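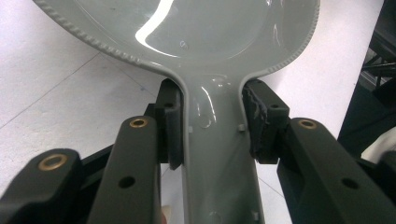 Why do big kitchen spoons have a deep part and a long part?

The deep part carries the food, and the long part keeps your hand away from it. The deep part is called the bowl, even when it is quite flat. The long part is called the handle.

Kitchen tools for scooping come in many shapes. A ladle has a very deep bowl, so it is good for soup. A scoop for flour or rice is wide and shallow. You push it into the bag, lift it, and the rice stays inside if you keep it level. Try to tip it a little and see what happens (do it over a plate!).

Why is there a raised lip?

Many plastic spoons and scoops have a thin raised line that follows the outside edge. Take a sheet of paper and hold it by one end. It bends down. Now fold up the two long sides and hold it again. It stays much straighter. A raised lip on plastic does the same work as your folded paper.

Some tools also have small ridges or notches on the rim. You can feel them with your finger, like the edge of a coin.

How is a plastic spoon made?

Very often it is made in a mold. A mold is a hollow form, usually of metal. Small grains of plastic are heated until they are soft, and a machine presses the soft plastic into the mold. When it is cool, the mold opens and the spoon comes out. Cake is similar: it takes the shape of its pan.

Sometimes the mold leaves a small round mark on the plastic. Turn over a plastic spoon or a cup at home and look for little circles. My neighbor Jarosław Wieczorek found one on his lunch box and first thought it was a button.

Why does it shine?

Smooth plastic sends light back to your eyes, a little like a mirror. On a curved place the bright spot becomes long, thin or bent. Move the spoon slowly under a lamp and the bright spot will travel.

Words to remember

Bowl: the part of a spoon that holds the food.
Rim: the edge.
Mold: a form that gives its shape to soft material.

Written by Roman Głowacki, Trakville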